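Packing the pantry: cans, boxes and the stuff that leaks

Third move in the same city, so here are the notes, typed up fast before the next lot of boxes. Kitchen first. It's always the kitchen that goes wrong.

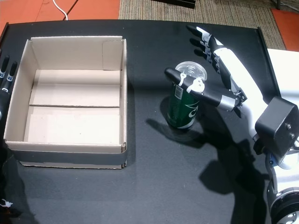 Jarmila Beneš wrote in to say drinks should never be packed at all, drink them or give them to the neighbours, and that one burst can did more damage to her cookbooks than the truck ever did. Fair point. But we had a lot of cans left and it was a short drive, so cans went in boxes.

What follows is what worked, and a couple of things that didn't.

BEFORE ANYTHING GOES IN

Open the box right up and look down into it. Check the floor seam. If you can see daylight through the crease, tape it from outside, one long strip along the join and a bit up each end. Then two shorter ones across. Cheap tape lets go in the heat, get the good stuff.

Flap standing up inside? Fold it flat or cut it off. A loose flap catches on everything and you end up jamming jars past it.

Reused boxes fine for tea towels, cereal, plastic tubs. For cans and jars I'd want one that hasn't been in the shed over winter. Press the bottom with your palm. If it gives, it's a towel box now.

Work on a table, not the floor. Your back. Also you can actualy see what you're doing. Dark tabletop shows every crumb and every drip, good for spotting a leaker. Wipe it between boxes.

CANS

Upright, always. Tight enough that they can't tip. If there's a gap stuff it with a tea towel or the newspaper, doesn't matter which.

Small boxes only. A deep box looks like good value and then nobody can lift it. One layer of cans, sheet of cardboard, then light things on top. Bag of pasta, chips, paper towel.

Opened cans don't travel. A clear snap-on lid is great for keeping the flies out on the deck or holding the fizz for an hour or so, but it's a lid for a table and I wouldn't trust it in a car. Finish it or tip it down the sink. Rinse, recycling.

Wash those lids by hand, the ridged kind hold sticky stuff in the grooves. Old toothbrush. Warm water, drop of dish soap, dry upside down on a rack.

Dented cans: soft dent in the side of a soft drink, no drama, drink it first. Food tins with a dent on the rim or the seam, bin. Bulging, bin, don't open it to check.

Anything fizzy stays out of the boot on a hot day. I left a flat of soda water in there in May, wasn't even that warm, and still had one go. Smelled of nothing, luckily, being soda water, but the carpet took a week.

JARS AND BOTTLES

Unscrew, bit of cling wrap over the mouth, screw the lid back on. Do it for oil, soy, maple syrup, honey. Honey especially.

Then each one in its own bag. Then upright. I know it's a lot of bags. Wash them after and use them again.

Vinegar by itself. Don't ask.

Spices: leave them in the rack, wrap the whole rack. Grasen make a long narrow box that fits ours, but a boot box does the same job for nothing.

Flour and sugar, if the bag's open put it in a tub with a clip lid. The Hulten ones held. The Dito ones popped their corners when something heavy went on top, so those went back to being for sewing bits.

LABELS

Write on the side and not the top, once they're stacked you can't read the top. Two sides if you can be bothered.

Write what's in it AND where it goes. "Kitchen" is useless when every box says kitchen. "Kitchen, cans, bottom shelf" and whoever's carrying can put it in the right spot first go.

Thick black marker. Test it on a scrap first, ours was half dead and I went over everything twice.

Number them if you're that sort. I got to 21 and gave up.

STACKING IN THE CAR

Heavy on the floor behind the seats. Cans there. Light boxes on the cans, never the other way.

Line the boot with an old shower curtain. Leaks stay on the curtain.

Don't stack higher than the back of the seat. Eggs and bread on somebody's lap.

AT THE OTHER END

Wipe the shelves before you unpack. Sounds obvious. I had half the tins in before I noticed the shelf was greasy and had to take them all out agian.

Run a cloth round each can as it comes out of the box. Cardboard dust gets on the rims and you're going to be drinking off that.

Put one drawer's worth of stuff somewhere easy: kettle, mugs, tea, can opener, scissors, dish cloth, one pot. We had the can opener in the very last box. Dinner was toast.

Older dates to the front. You'll never do it later.

WHAT TO DO WITH THE EMPTY BOXES

Slit the tape and flatten them the same day or they sit in the hall for a month. Cut along the bottom seam, push in from the sides, done.

Keep a couple of the good deep ones. Ours holds the empties by the back door now, ready for the return depot. Line it with a bag, the dregs go right through cardboard otherwise. When it's full tip the cans out on the table, quick check for caps and straws, back in the bag, off they go. At 10 cents each, 100 empties is a bag of decent coffee, near enough.

Clean flaps make good shelf liners under oil bottles. Swap them when they go dark. Cut pieces also good under pot plants, between frying pans, and on the bench when you're painting something small.

The greasy or wet ones, not in the recycling. Ours go in the compost torn up small, tape off first.

FROM READERS

Solomiia Nechyporuk: egg cartons, flattened a bit, between layers of baby food jars. Lost none.

Taras Stelmakh: weigh one box on the bathroom scale before you pack the rest, then you know what your limit feels like. Stop there even if there's room.

Bohdana Onyshchenko asks about frozen stuff. Eat it down for a fortnight beforehand. What's left goes in an esky packed full, towel on top, lid shut till you get there. Don't peek.

Next page is the linen cupboard, when I find it.

Last updated February 2025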